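3.2 Where the washing-up gets done

We had expected, when we began talking with households in Zornton and Pritchard, that most of our evenings would be spent on the subject of cooking. People do love to talk about cooking, and we have pages and pages of notes on gravy to prove it. But again and again the conversation drifted over to what happens after the meal, and it was there that the two towns began to look quite different from one another. The older families in Pritchard, many of whom came over from Hitska in the years when the mill was hiring, nearly all described washing up as a job for two people, one at the sink and one with the towel. In Zornton the second person had mostly gone, and the dishes were left to dry by themselves.

It would be easy to put this down to smaller households, and Fehr's earlier survey of 3,444 kitchens in the Amance valley leaned that way. We are not so sure. Several of the larger families we visited in Zornton had plenty of hands to spare and still left everything standing until morning. One grandmother of seven told us that she had given up on the towel when her sister moved away, and that drying alone felt to her like "talking to the wall." We heard versions of this often enough that we came to think of drying as a kind of company first and a chore second - a point we will take up again in Section 5.

The rack itself, then, deserves a little more attention than it usually gets in the literature on domestic work. It takes up a good deal of room, it is seldom put away, and it quietly decides how much can be washed in one go.

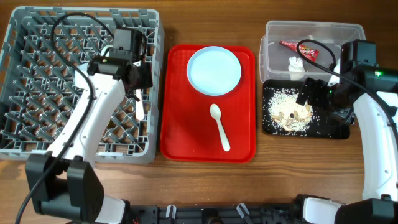

Figure 2. Gray plastic dish rack with angled dividers, on a wooden tabletop.

Where the rack was kept turned out to matter a great deal to the people we spoke with. In Pritchard it tended to live under the sink and come out for company or for holidays, when there was simply too much for one towel. In Zornton it had a permanent place, and family members could tell us without looking which side the plates went on and whose cup would be found at the end. Rhonda Gauthier, who carried out most of the Zornton visits, noted that guests were gently steered away from loading it, and that more than one host went back afterward to move things over. We take these small corrections seriously, as they were often the only time in a visit when anyone spoke of a right way to do the dishes.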